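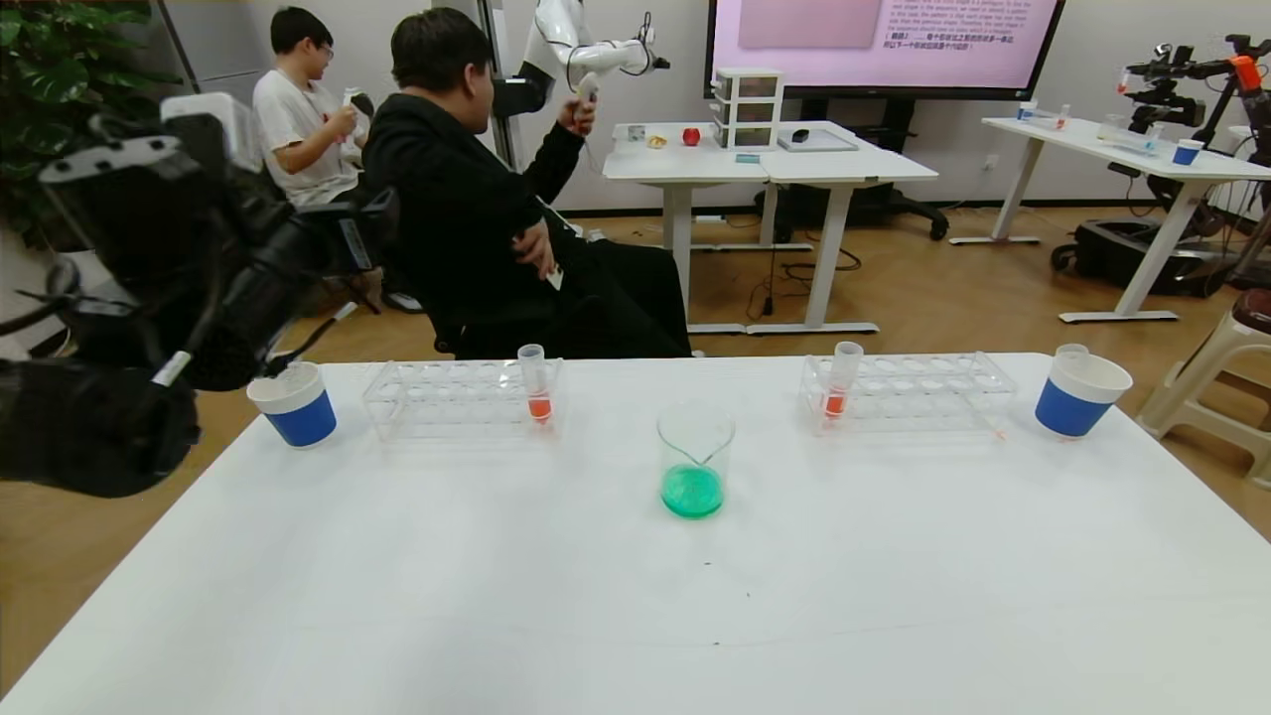

I have a soft spot for a tidy lab table, and I'd like to make the case for it, because I keep losing this argument with people I otherwise agree with about everything.

The other side goes like this. Real science is messy. If you put out one beaker of green liquid, a clear rack on either side and a matching cup at each end, you're decorating. You're making a centerpiece for a wedding where the bride likes chemistry. Kids should learn to work in clutter, since that's what the world will hand them.

Well, I spent years setting up tables for the after-school science hour in Mansilla, and I think that's baloney.

A beginner sits down in front of a table and has maybe a few seconds of full attention to give it. If there are eleven things on it, those seconds go to figuring out what's a tool and what's somebody's lunch. If there's a green thing in the middle and an orange-red thing on each side of it, they already have a question before you've opened your mouth. What happens if I pour that into that? You can't buy a better start to a lesson, and you got it by putting stuff away.

Symmetry helps more than people give it credit for, too. I used to line everything up left to right in the order we'd use it, like a recipe, and the kids at the far end always felt like they'd gotten the bad seat. When I switched to the same things on both sides, the grumbling stopped. Lefties quit reaching across their neighbors. And cleanup got way faster, because a missing tube on one side practically yells at you when the other side still has its own.

Now, clear racks. I'm going to be a little bossy about this. Buy clear ones! The colored plastic kind looks cheerful in the catalog and then you spend all afternoon lifting tubes out to see how full they are, and every lift is a chance to dribble. With a clear rack you bend down and look. Same goes for the white tabletop – yes, it shows every speck and crumb, and I've heard that used against it for as long as I've been doing this. I want to see the specks. A dark bench is exactly as dirty and lies to you about it.

Cups are where I get pushback from the serious crowd. Our after-school set was from Dultis, plain drinking cups, and a retired chemist once told me that no cup belongs within ten feet of a beaker. He had a point about drinking out of them, and we had a firm rule that table cups never went back to the kitchen. But a cup is a shape a nervous nine-year-old already knows how to hold. Hand that same kid a skinny tube and watch the shoulders go up around the ears. Let them start with the cup and work their way in.

I'll give the mess people one thing. By the end of the hour the table should look terrible. If it's still lined up at five o'clock, you gave a demonstration and everyone else sat there. I just want the mess to be theirs, and I want it to start from a clean white table with a few good things on it.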